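Home | Reviews | Kitchen | Storage | Contact

07/07/2024
By the Gekine Household Review Desk

Urbańczyk Countertop Dish Rack

The Urbańczyk rack was assessed over 17 days in the staff kitchen at Fukthorpe, where it served a lunch group that washes by hand. It is sold in one size and arrives in 2 parts, a rack and a drip tray, with no tools required for assembly.

Dinner plates stood upright without leaning, and bowls drained well when placed along the short side. Tall glasses were less secure - the outer row moved whenever the rack was lifted. The tray slopes toward a spout at one end and should be set facing the sink. Limescale collected under the spout and was removed with vinegar.

The price at the Tondthorpe store was $40. Replacement trays are sold separately, and the leaflet does not say how long they will remain in stock. The desk considers this a weakness in an item meant for daily use.

The rack is recommended for households of up to four people. Larger kitchens should consider a model with two levels.

Rating: Good
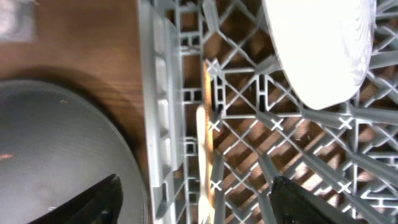 Ours has held up well since last July, but the spout is too short for a deep sink and drips on the counter unless the rack hangs slightly over the edge. I would pay a little more for a longer one. - Reader, Tondthorpe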